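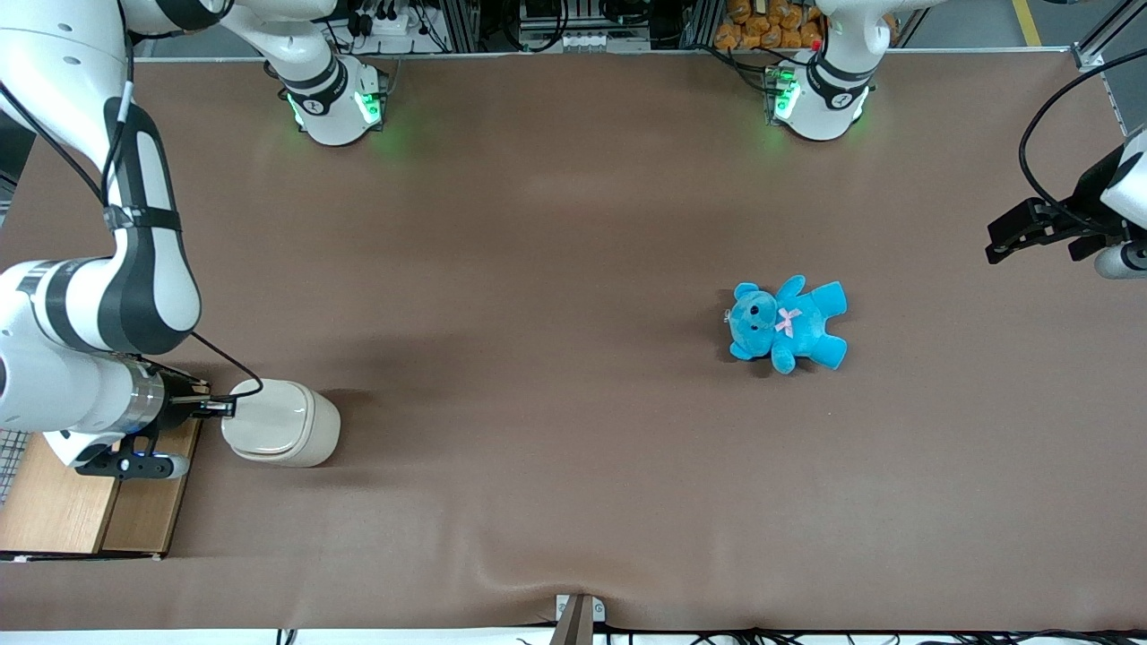
by Wolfram Dreßler | Kitchen & Workshop | Posted Wednesday, January 22, 2003

Jar and canister tips, mostly from the last batch of mail. No order to these.

Stuck lids. Hot tap water over the lid only, count to thirty, dry it, try again. Still stuck? Rubber glove. Wide rubber band round the rim works too. Don't bang it on the counter, I chipped a good one that way in August and the counter as well.

Smells. Garlic, curry powder, old coffee. Wash, dry, then crumple a sheet of plain newspaper inside, lid on, leave overnight. Bad cases get baking soda and a splash of water, paste it on, rinse next day. Cloves smell never leaves. Give up and keep cloves in it.

Flour. Never top up the old with the new. Empty it, wipe, new in first, old on top. Whole wheat goes in the freezer if you don't bake every week. A 600 gram canister won't take a full bag so tape the bag shut and mark the date on the tape, not the bag, bags get tossed.

Brown sugar gone hard: slice of bread in with it, one day. Apple peel is OK but take it out or you'll have mold.

Labels. Soak, peel, then cooking oil on the gum that's left. Ten minutes. Wipe with dish soap. Lighter fluid works faster but not on plastic and not near the stove please.

Heavy cloth on the table when you're sorting a cupboard. Old bedspread, curtain, whatever. Saves the finish and catches the spilled rice, then you carry teh lot outside and shake it. Dark color hides stains, light color shows you the crumbs. I go dark.

Screws and small hardware. Same jars, different shelf. Nail the lid to the underside of the shelf (two nails, or it spins) and screw the jar up into it. I have 31 of these over the bench, the Engelhardt shelf brackets hold fine. Don't go past 6 to a short shelf, it sags.

Moisture. Dry rice in a twist of cheesecloth at the bottom of the salt. Change it when it clumps. Also good in the nail jars if your workshop is in a damp basement like mine.

Loose lids that wont seal: cut a ring from an old bicycle tube, glue inside the rim. Workshop only, not for food.

Reader in Loltum asks about wax on lids. Freeze it, then pick it off with a thumbnail. Brown paper and a warm iron for cloth.

Someone else wants to know where I get the square tins. Bimov, the mail order people, item 928 in the old catalog. Could be gone by now. Memwood had similar ones, more expensive, lids pinch.

Next time drawers that stick. Send yours in, candle stub I already know about.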